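家务机器人（条目）

所属分类：自动化、服务机器人、日常生活
别名：家用通用机器人、做家务的机器人
最后修订：2024年10月1日，星期二

先打个招呼。这个条目由我一个人维护，所以你会看到不少“我觉得”“我试过”，和那种板着脸的百科不太一样。本站允许条目作者用第一人称写，只要把事实和看法分开就行，我尽量做到（做不到的地方欢迎去讨论页骂我）。

定义

家务机器人，一般指能在普通住宅里完成两种以上家务的机器。扫地机算不算？这个问题在讨论页吵了很久。我的处理办法是把扫地机、擦窗机、割草机归到“单项家务设备”，这里只谈有手臂、有手或者夹爪，能把一件东西从甲处拿到乙处的那一类。洗碗机和洗衣机就更不算了，虽然说句心里话，它们替人省下的力气到今天还是比所有带胳膊的机器加起来都多。

车间里的同类机器叫法更乱，有叫协作臂的，有叫上下料单元的。它们和家务机器人用的零件常常差不多，区别主要在环境：车间可以为了机器改造自己，把料盘固定死，把灯光调匀，在地上画黄线，而你家厨房不会为了谁改，昨天放酱油的位置今天放着一袋蒜，机器就得自己想办法。

现在到底能不能用

大家点进来多半是想看这一节，那我先给答案：单个动作，能；一整件家务，有条件地能；一整天的家务，还不能。

单个动作指的是拿起杯子、拉开抽屉、把一块积木从这个盘子放进那个盘子。这类事情实验室里已经做得很像样了，物品种类固定、桌面干净的时候，成功率相当高。麻烦在于家务从来都是一长串动作连着来的。收拾一张饭桌，要先判断哪些碗里还有剩菜，再把剩菜倒掉，把碗摞起来，端去水池，回来擦桌子，中间还得绕开坐在那儿玩手机的人。每一步都有一点点失手的可能，乘起来就很吓人了。你可以自己按一按计算器：每一步有百分之九十五的把握，连做二十步，全程不出错的机会只剩三成多一点！

所以看演示视频的时候，我习惯先找两样东西：有没有剪辑，有没有标播放倍速。没剪辑、按原速播放的视频往往很闷，一件衬衫叠上好几分钟，可是那种视频才值得看。

几类常见家务的进展

叠衣服。毛巾最容易，方方正正，叠坏了也看不太出来。T恤次之。床笠是公认的噩梦，说实在的我自己也叠不好，每次都是团一团塞进柜子，所以在这一项上我对机器格外宽容。难处在于布料没有固定形状，机器抓起一个角，剩下的部分往哪儿垂很难提前算准，只能边看边调。

洗碗和装洗碗机。硬的、不透明的盘子没什么问题，玻璃杯就难了，很多深度相机看透明的东西看不准，光从杯子里穿过去，测出来的距离可能是杯子后面的墙。再加上油和水，手指一滑就完了。不少团队干脆用塑料餐具做试验，阅读相关论文时请留意这一点。

做饭。严格按流程来的那种（倒料、翻炒、出锅）早就有专用设备了，食堂里用得不少。通用机器做饭还停在切软东西、搅拌、开火关火这个阶段。调味就先别想了。

收拾杂物。听着简单，我个人认为是里头最难的。因为“该放哪儿”这件事没有标准答案，遥控器在你家归茶几，在我家归沙发缝。机器必须学每一家的规矩，而且规矩还会变，家里来个客人就全乱套。

擦桌子。效果意外地好。接触面大，动作重复，偏一点也没关系，漏掉一块再擦一遍就是了。如果哪天真有人上门推销家务机器人，我猜他第一个演示的就是擦桌子。

案例：Condell 的双臂样机

Condell 是一家做仓储设备起家的公司，后来成立了一个小组专做家用双臂机。我去看过一次，在Mandton的一处展示间，接待我的是项目里的工程师 Corinne Halvorsen。她人很爽快，上来就告诉我今天有两项任务状态不好，不打算演。我反而因为这句话对他们多了几分信任。

那台样机的日常功课是往橱柜里放东西。她给我讲了一个数：他们为“把罐头放上架子”这一件事，采集了2,000段人工遥控的示范，才让机器在没见过的架子上也能大致放稳。罐头哎，圆的、硬的、不透明的，算是最好伺候的物件了。换成一袋面粉，示范差不多要从头采起。

当天我看到的连续作业中，它放了一阵罐头，中途停下来求助过，有人在后台接管几秒，再交还给它。这种“遇到难题就喊人”的做法现在挺普遍的，我认为完全正当，只是厂商应该说清楚喊了几回。Halvorsen 倒是主动讲了，平均每6分钟一回。

顺便一提，老版本条目里写这台机器“可全自主完成厨房整理”，那句话已经删掉了，当时引用的是宣传册，没有别的来源。

案例：Nostness 的车间单元

和家里相比，车间这边踏实得多。Nostness 是一家做门锁配件的小厂，他们从 Soltani 买了一套上下料单元，干的活很单纯：从左边料盘里取锁芯，放进夹具，等加工完再取出来放到右边。每班大约300件，四月份开始跑，跑到我写这一节的时候还在跑。

我问过车间的人满不满意，回答是“比预想的烦，但不想退”。烦在哪儿呢？料盘来的时候如果歪了，它会停；锁芯表面油多了，它会夹不住；早上太阳从东边窗户照进来那一会儿，相机容易认错，后来挂了块帘子才好。这些小毛病没有一样上得了新闻，可是一样一样排掉，花了整整6周。买设备的时候没有人把这6周写进预算里，我觉得打算上自动化的小厂主都应该看到这一段，所以特意留着没删。

从这两个案例也能看出家里和车间的差别：帘子在车间里可以挂，家里你总不能为了让机器认得清盘子，一到早上就拉窗帘吧（也许有人愿意，我不愿意）。

手的问题

讨论页上问得最多的是：为什么非要做成人手的样子？两个指头的夹爪不行吗？

两指夹爪便宜、结实、好控制，绝大多数抓放的活它都能干，Soltani 那套用的就是夹爪。多指手的好处在于家里的东西本来就是给人手设计的，剪刀的圈、喷壶的扳机、药瓶那种要按下去再拧的盖子，夹爪碰上这些就抓瞎了。坏处也明摆着：关节多，容易坏，控制起来难得多，价格还高。我的看法（注意是看法）是短期内夹爪更划算，长期说不准。

触觉是另一大块。人在抽屉里摸钥匙根本不用看，多数机器做不到，它们主要靠相机，手一伸进去把视线挡住，就等于闭着眼了。指尖传感器这些年进步不小，可是耐用性还差点意思，在厨房那种又湿又油的地方能撑多久，我没找到可靠的公开数据，知道的朋友请补充。

两只手一起干活又更难一层。拧瓶盖，一只手要稳住，另一只手要使劲，力气还得配得上。好多所谓双臂任务，仔细看是两只手轮流干，另一只在旁边待着。这也不丢人，人做家务的时候也经常一只手闲着。

仿真里练出来的本事

让真机器一遍遍练习又慢又费零件，所以很多团队先在电脑仿真里练：搭一个虚拟房间，放一张桌子，摆几个颜色分明的盘子和简单形状的物体，让虚拟的手去抓、去放。仿真里掉了东西不用捡，重来一次只要一眨眼，还能同时开很多份一起跑。

问题是仿真里的世界太听话了。桌面是平的，物体是规矩的，摩擦系数是人填进去的一个数。真实的抹布会吸水变重，真实的抽屉会卡，真实的纸箱受潮以后一捏就瘪。从仿真搬到现实总要打折扣，行内把这道坎叫“仿真到现实的差距”。常见的对付办法是故意把仿真搞乱，光线随机变，颜色随机变，物体的重量也随机变，让机器别太依赖某一种样子。刚性物体的抓放靠这一招已经能搬过来不少，布料和液体还差得远。

所以看到“在仿真中达到多少多少成功率”的说法，先别急着激动，往下翻翻有没有真机结果。有的论文会给，有的只在附录里提一句。

安全和价格

安全方面，家用机器最怕的是家里有小孩和宠物。目前比较常见的做法是限制手臂的力和速度，碰到人就停。代价就是慢，拿不动重东西，一口装满水的汤锅对很多轻型手臂来说已经超重了。热的东西、刀具、台面边缘的玻璃器皿，多数团队暂时都绕着走。

隐私也该算进安全里来。机器要干活就得看，看就要有相机，遇到难题还可能连到远处的操作员，也就是说可能有个陌生人隔着屏幕看见你家没洗的碗。选购前请问清楚什么时候会接管、画面存不存、存多久。

价格我不打算写具体数字，变得太快，写了就过时，还容易被当成广告。

参见

扫地机；协作机械臂；遥操作；模仿学习；抓取规划；洗碗机（历史）

待补充

养老院和医院里的递送机器需要单独开一节，我手头材料不够。叠衣服那一节缺近一年的真机结果。床笠的部分如果有人见过成功的无剪辑视频，务必把链接贴到讨论页，我是真的很想看！ 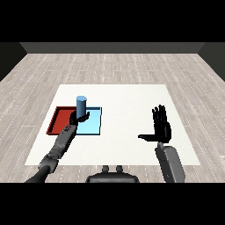
还有一件事差点忘了写：抓放任务的“成功”在各家的定义不一样，有的只要东西离开桌面就算，有的要求放进指定的盘子里并且松手以后不倒。我打算下次修订时把前面提到的任务都按后一种标准重新核一遍，核不上的先标“待查”。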